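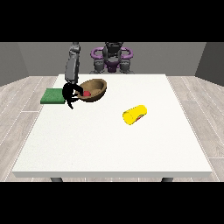
# Kit bench is going to a two-arm robot. What changes for the people on it?

**pratton_nights** wrote on 3rd February:

I run the second shift at a packing plant. We do small-parts kitting: parts out of a bowl, parts onto a pad, some canisters, close the box, next one. Ten people across the two shifts do this. The company is moving part of it to a two-arm robot, and the integrator is Tillman. What they've shown us so far is simulation, the picture at the top of this post. White table, brown bowl with a red part in it, green pad, yellow cylinder lying on its side.

I'm not asking whether the robot is any good. I want to hear from people who have had one put on their line. What did the job turn into? Did hours change? Did pay change? My crew is asking me and I don't have much to tell them.

---

**bench_four** replied:

We got one last year at a plant about your size. Short version: the picking went away and the feeding stayed. Somebody still has to fill the bowls, put the pads where they go, clear jams and check kits before they're sealed. We used to have four people at that station and now we have two. The other two went to receiving. Same pay grade, but they lost the bench differential, and that was 827 dollars a year. It wasn't in any of the slides we were shown.

Ask about differentials now, in writing.

---

**iris_line_lead** replied:

I agree about getting it in writing. I don't agree that the job is just feeding the machine. On my line the operators do the changeovers, and that's skilled work. When a new part comes in, they're the ones who know it rolls, or sticks to its neighbor, or comes from the supplier with oil on it. The integrator doesn't know that.

Look at how the table is laid out in that render. The cylinder is on its side, at an angle, a long way from the bowl, and the pad hangs over the left edge a bit. On our bench a cylinder like that would sit in a cradle and the pad would be up against a stop. Ask Tillman if the real station will have fixtures or if things will be loose on the table. If they're loose, your people will spend the shift straightening.

---

**Prellitwood_2** replied:

I write simulations like this for a living (different company). The layout in a sim is often scattered on purpose. You move things around between runs so the arms don't only learn one arrangement. I wouldn't read a station design into it. I also wouldn't read a cycle time into it.

---

**iris_line_lead** replied:

Then somebody should tell the floor that before they show it around. People look at the picture and think that's their new bench.

---

**Prellitwood_2** replied:

Fair enough. In my experience the sales side hands these out and doesn't explain them.

---

**pratton_nights** replied:

Nobody explained it to us. We got it on a screen in the break room, and the questions went to "we'll follow up."

On fixtures, I asked this morning. The answer was that the station will have "some locating features" and they'd like our input. So I'm putting two operators from my shift on it. Does anyone have a list of what they should be asking?

---

**bench_four** replied:

From our install, in no special order:

- Who is allowed to stop it, and who is allowed to restart it. At our place the operator could stop it but had to call maintenance to restart. That cost us most of an hour some nights.
- Where the person stands while it's running, and if they can reach the bowl to refill it without stopping the arms.
- What counts as an operator error and what counts as a machine error in the daily numbers. Ours all went down as operator for the first month.
- Whether the hourly target changes, and on what date.
- Who covers the station by hand when it's down. You want people to keep doing some kits manually or they get slow at it.

---

**quiet_dock** replied:

I'm going to disagree with most of this thread. I did kitting for six years and both my wrists are shot. Reaching into a bowl for a small part all shift is bad work. If they had put a robot on my bench in year two I would be in better shape. Losing a differential hurts, but nobody has brought up what the job does to people now.

---

**bench_four** replied:

That's true and I should have said it. Wrist complaints at our station dropped. Shoulder complaints went up in receiving, where they sent the other two. So ask where people are going, and what that job is like on the body.

---

**quiet_dock** replied:

Agreed on that.

---

**iris_line_lead** replied:

One more for the list. Training time has to be on the clock and the bench has to be staffed while it happens. We were told "they'll pick it up as they go," and they did, but the kit count dropped and the crew heard about it every morning. It took us two months to get training hours scheduled properly. If you're second shift, find out if the trainer is ever there at night. Ours worked days only, so the night crew learned from a handout.

---

**Prellitwood_2** replied:

From the sim side, have your two operators send the integrator a box of bad parts: bent ones, parts with flash on them, the odd sizes. The sim usually has clean shapes only. If the bad parts don't come up until startup, the operators end up picking them out by hand while the arms wait. Also ask how many parts will be in the bowl. One red part in a bowl is a much easier pick than a full bowl.

---

**pratton_nights** replied:

Our bowls are full at the start of every run, so that goes near the top.

Here is where I am. The differential question went to HR by email today with my manager copied. The stop and restart question goes to maintenance. The two operators have the rest of the list, and one of them already has a coffee can of bad parts she's been saving for the supplier.

I still don't have an answer on headcount. They say nobody is being let go this year. I've asked what happens after this year and I'll post if I hear anything.

---

**bench_four** replied:

Post it either way, please. We have a second station going in this spring and I'd like to know what they tell you.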